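WODDALE HOUSE RESIDENTS' ASSOCIATION
SHARED KITCHEN SUBCOMMITTEE
Minutes of the April Meeting

Present: the chair, the recording secretary, five further members. A quorum of 7 was met.
Apologies: one member, received in advance.
The meeting was called to order at 6:30 p.m. in the Ullik Room.

1. Minutes of the previous meeting
The minutes of the March meeting were approved with one correction. Under item 4, "drying cupboard" should read "drying rack."

2. Matters arising
The replacement faucet has been fitted by Ciobanu Plumbing. The invoice for $179 was passed for payment. The chair reported that the cold tap in the pantry still drips and that Ciobanu has been asked to return.
The lock on the lower pantry door remains outstanding. Carried forward.

3. Budget
The balance of the kitchen fund stands at $800 before the plumbing invoice. Members agreed that no single purchase over $60 should be made before the summer without a vote.

4. Arrangement of the small table
The subcommittee reviewed the present layout of tableware and small appliances.

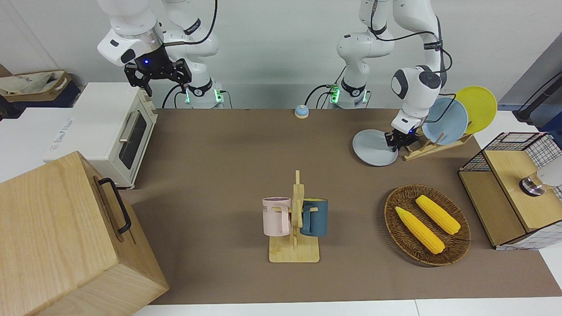
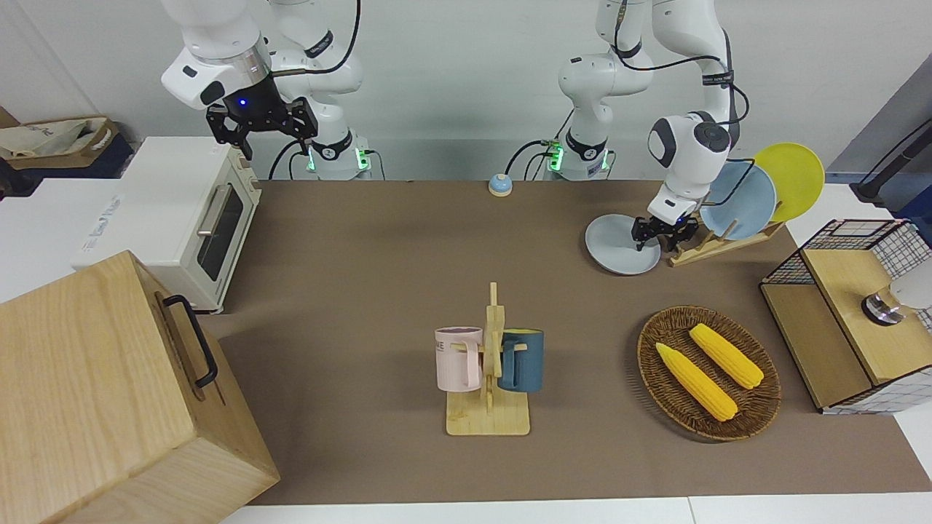 Dish rack with the light blue and yellow plates, as in all three views.

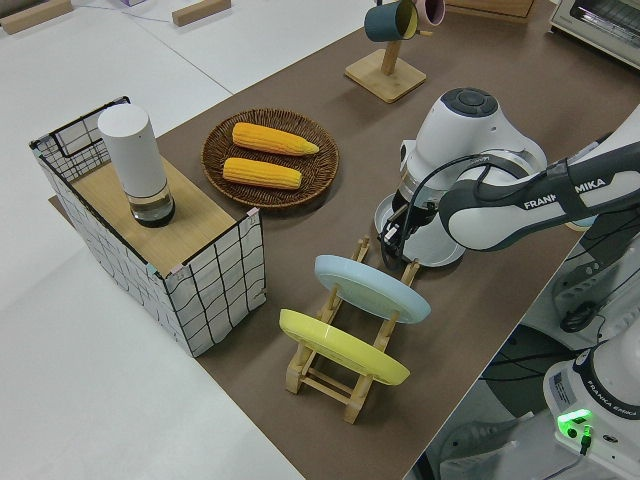

Question from a member: Should plates be left in the rack overnight?
Response from the chair: Plates may stay in the rack until 9:00 a.m. the next day. After that hour they are to be put away in the cabinet so that the rack is free for breakfast dishes.

The following points were recorded in discussion.

4.1 Dish rack. The wooden rack was considered suitable for plates. Two members asked that bowls and pans be dried on the counter by the sink. Agreed. The slats are to be wiped down weekly and oiled once each season. The secretary will add oil to the supplies list.

4.2 Mug tree. It was moved that the mug tree be kept for mugs in daily use and that all others be stored on the second shelf. The motion was seconded and carried, with one abstention.

4.3 Toaster oven. Members discussed the position of the white toaster oven. A proposal to move it to the pantry was withdrawn after it was noted that the pantry outlet is already shared by the Unudell coffee maker and the kettle. The oven will stay on the table. Nothing is to be stored on top of it. The crumb tray is to be emptied by the last person to use it each evening.

4.4 Service bell. One member questioned the need for the small blue bell. The chair recalled that it had been requested for the monthly suppers, to call residents in from the garden. Members agreed to keep it and to review the matter in the fall.

4.5 Woven plate. The round wicker plate is to be used for dry foods and unpeeled produce. It is not to be washed in the sink. Residents should brush it clean and wipe it with a damp cloth.

5. Monthly supper
The May supper will be held at 6:00 p.m. Corn, salad and bread were agreed as the basis of the menu. Residents bringing a hot dish are asked to sign the sheet on the pantry door. The toaster oven may be used for warming from 5:15 p.m., one dish at a time.
A request for a second serving table was referred to the main association.

6. Cleaning schedule
The revised schedule was circulated. The second-floor residents have asked to exchange their May week with the ground floor. Approved. Dish towels will be collected with the house laundry and returned the following afternoon.

7. Any other business
A member asked whether personal groceries might be labeled by apartment number. Agreed for the refrigerator only. Unlabeled items will be removed at the end of each month.
The recycling notice is out of date and will be reprinted.

8. Next meeting
The subcommittee will meet again in May at 6:30 p.m. in the Ullik Room. Items for the agenda should reach the recording secretary one week beforehand.

The meeting was adjourned at 7:40 p.m.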